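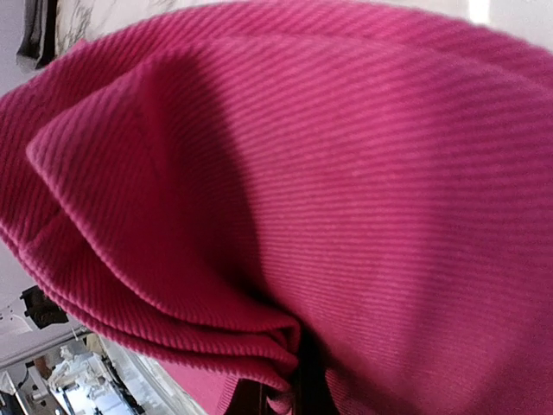

Pink ribs, folded over and over again.

I have a thing about ribbed fabric, and I've had it since I was a kid running my thumbnail down the back of my uncle's corduroy jacket to hear it zip. So when my friend Eleri Maddocks told me over coffee that she folds everything she owns into identical little rectangles that stand up in the drawer like file folders, my first question was what she does with the ribbed stuff. She looked at me as if I'd asked what she does with the blue stuff.

But it matters! Ribbed cloth has opinions. A plain cotton T-shirt will take a crease wherever you put one, but ribs want to go along their own lines, and if you fold across them you get this fat, springy roll that pushes back up at you the second you let go. Stack three or four layers and the edge gets so thick you could use it as a doorstop. I love that edge. I'd argue it's the best part of any pile of laundry, and I'd also argue that most folding advice is written by people who want to squash it.

Eleri got her method from a class in Gavthorpe that she took in August (a folding class, yes, two evenings, and she paid money for it). She lent me the handout. It says to smooth every piece flat with the palm "until no air remains," then fold in thirds, then in thirds again, then press. I did my whole dresser that way one rainy afternoon. It looked wonderful. It looked like a store. Then I put on my favorite ribbed top and it had a hard line straight across the stomach that stayed there all through dinner at Luminița Bălan's house, and Luminița, who is a very kind woman, asked if I'd been wearing a belt over it.

So here's my opinion, for what it's worth – fold loosely. Fold fewer times than you think you should. Go with the ribs where you can, and where you can't, let the cloth make its big soft bend and leave it alone. Your pile will lean a bit. Mine leans. I have one shelf where everything slumps gently to the left, and I can still find every single thing on it.

I know what the other side says, because Eleri says it to me every week. Loose folding eats up space. That's true, I won't pretend it isn't. If you live in a tiny place with one drawer, do the rectangles and God bless you. But I think a lot of us with perfectly decent closets have picked up the idea that a drawer ought to look good when it's open, and I open mine for 4 seconds in the morning, half asleep, looking for socks.

The other thing loose folding does is let you see the color. This is a big deal with pinks. A bright pink rib goes raspberry down in the creases and lighter up on top where the light lands, and you get all those shades out of one piece of cloth. Press it flat and you've got a pink rectangle. I spent $65 once on a throw blanket purely for how it looked heaped on a chair in the shop, took it home to Drurham, folded it square over the arm of the couch and wondered for weeks why I'd stopped liking it. Now it gets dumped there any old way and I like it again.

Eleri has read this and says my shelf is a disgrace. She's coming over on the weekend to "help," and I've already moved the pink things to the top of the closet, where she can't reach.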